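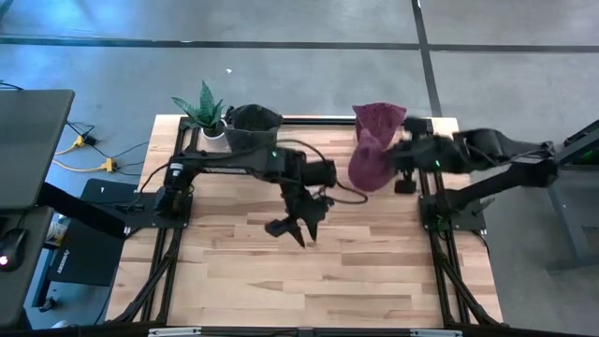 The butcher-block table, with the arms at each side.

1/ We've finished recording the Wurnura EP. Four songs and a cover, all done in the back room in Uliddale in May. A few notes for anyone who likes reading about this sort of thing.

2/ The cover is an old folk tune I learned from a library songbook. No chorus, eleven verses. We cut it to five and I'm still not sure we kept the right ones.

3/ Drums went down first, which we hadn't done before. On the last record everything was built on the guitar and you can hear the tempo wander. This time there's a click on all but one song.

4/ The one without a click is "Okura". It slows down before the last verse and we wanted to keep that. It took 3 evenings to get a version where we all slowed down together.

5/ Bass is straight into the desk. We tried a mic on the amp as well and ended up muting it on every song.

6/ Vocals were the hard part. I had a cold for the first week and two of those takes are still on there, because the later ones sounded too tidy. If you hear a rough bit in "Hoshino", that's it.

7/ "Hoshino" used to be called "Slow Bus" and we've played it live under that name since last summer. Same words, new middle section. The organ is a cheap keyboard through a guitar pedal.

8/ Somebody asked about money. We spent 700 pounds in total, and more than half of that was mixing. The rest went on strings, a cable, a borrowed mic we had to repair, and food.

9/ We're pressing 300 copies on 7-inch – well, two songs on the 7-inch and all five on the download that comes with it. I know that's awkward. A 12-inch was out of our price range.

10/ Sleeves are being printed in one colour, dark green. They come flat, so we'll be folding and gluing them ourselves.

11/ No date for the release yet. The plant says roughly ten weeks once they've got the masters, and the masters go off when we've agreed on the gap between tracks three and four.

12/ Will post the running order when it's settled. Opener is "Okura", that much is decided.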